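Fanorer Dishes: two-arm sorting onto a raised platform

Version notes last edited 20 May 2023 by Lensa Tekleab. Questions about the files go to her, questions about the training code to Faustine Bouvier.

Summary

Fanorer Dishes is a set of 2000 teleoperated episodes recorded on a two-arm table station. The task is to move small black dishes between the tabletop and a gray metal platform in the middle of it. We collected it to test whether a policy trained with a low camera view does better at placing objects on a raised surface than one trained on the overhead view alone. The dishes are glossy and all the same color, so shape and outline are most of what a policy has to go on.

Station

Two black arms are mounted on rails on opposite sides of a butcher-block table. The platform is a low metal stand, perforated on top and open underneath. A potted plant stands at the far edge and stays there for the whole set. Treat it as part of the background.

Objects

Dishes come in four shapes: square dish, wavy-rimmed square bowl, oval bowl with pointed ends, and teardrop dish. In the label files these are sq, wavy, oval and tear. Start positions are mixed by the operator between episodes, on both sides of the platform, and the rotation is free.
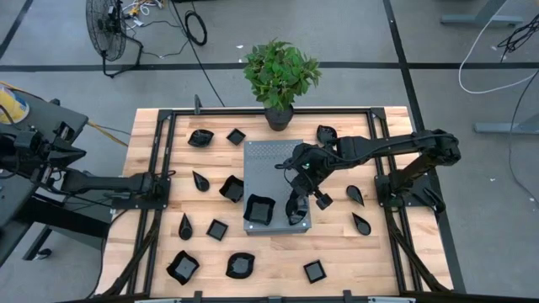 Figure 1. Dishes on both sides of the platform, with a wavy-rimmed bowl and an oval bowl on top of it.

Instructions

Each episode has one written instruction, such as "put the teardrop dish on the platform" or "take the oval bowl off the platform." Where there are several dishes of the named shape, any of them counts. Stacking is not asked for in this release, and episodes where a dish ended up inside another were kept and tagged nested.

Splits

train: 1787 episodes
val: 200 episodes
held-out layouts: 13 episodes

The held-out layouts are too few for a success rate. We use them to look at failures by hand.

Views

Every episode has an overhead view and a low view. The low view looks up through the platform and is the one people ask about. It shows the underside of the top panel, and dishes resting there are seen only in part, past the front edge. It also takes in a lot of the room behind the table, including people, screens and ceiling lights. If you crop it, crop the sides first and leave the front edge of the platform in.

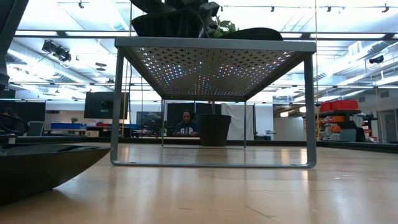
3 min read

Known problems

Light comes through the holes in the top panel and changes the exposure of the low view. Reflections on the tabletop are strong as well. Our first depth model, Tollik, often read them as objects, and we stopped using it in December. No depth is shipped.

Wavy and sq get mixed up in the overhead view when the rim is seen at a bad angle. Labels were checked by a second person, but expect some errors.

Result so far

With the same training recipe (Haton, default settings, seed 3975), adding the low view helped on placing and made little difference on taking dishes off. Most remaining placing failures are dishes released too near the edge of the platform. We have only run one seed, so please do not quote this as a finding yet.

License

Research use only. Blur faces in the low view before you publish stills from it. The script is tools/blur_low.py and it misses people who are looking down.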